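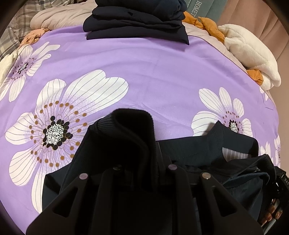

Zu laut sei es wieder gewesen, schrieb der Nachbar von unten, und zwar der Fuß, die Hände störten ihn weniger. Der Zettel klemmte unter dem Scheibenwischer. Sie las ihn zweimal und steckte ihn in die Jackentasche zu den Ohrstöpseln.

Das Übungspedal hatte sie gebraucht gekauft, ein Flidano mit ausgeleierter Feder. Es schlug gegen ein Gummipolster, und das Polster stand auf dem Parkett. Sie legte eine Decke darunter, dann noch eine. Am Abend spielte sie die Übung auf Seite 16, rechts, links, rechts, rechts, das Metronom langsam gestellt. Nach der zweiten Wiederholung klopfte es an der Heizung.

Am Donnerstag fuhr sie mit der Linie 23 nach Berkmont hinaus. Der Unterricht fand im Keller unter dem Musikhaus Clarno statt, in einem Raum ohne Fenster. Ihr Lehrer war 21 Jahre lang mit Tanzkapellen unterwegs gewesen und redete ungern darüber. Er ließ sie auf einem alten Telefonbuch spielen.

»Der Fuß ist zu schnell«, sagte er.

»Der Fuß ist zu laut«, sagte sie.

»Das ist dasselbe.«

Er zog den Schuh aus und setzte die Ferse auf den Boden. Dann hob er nur den Vorderfuß, wartete und ließ ihn sinken. Man hörte fast nichts. Er machte es eine ganze Weile, ohne Stöcke, und sah dabei auf die Wand.

Zu Hause stellte sie das Pedal in den Schrank. Sie setzte sich auf die Bettkante und übte in Strümpfen auf dem Teppich, fünf Minuten mit dem rechten Fuß, fünf mit dem linken. Das Schienbein brannte. Unten lief ein Fernseher.

Im August spielte sie zum ersten Mal mit den anderen im Xia, hinten neben der Garderobe. Die Bassdrum gehörte dem Lokal und hatte ein Loch im Fell. Beim dritten Stück kam der Wirt nach vorn und sagte, man höre sie an der Theke nicht.

Sie zog die Schuhe wieder an und zählte das vierte ein.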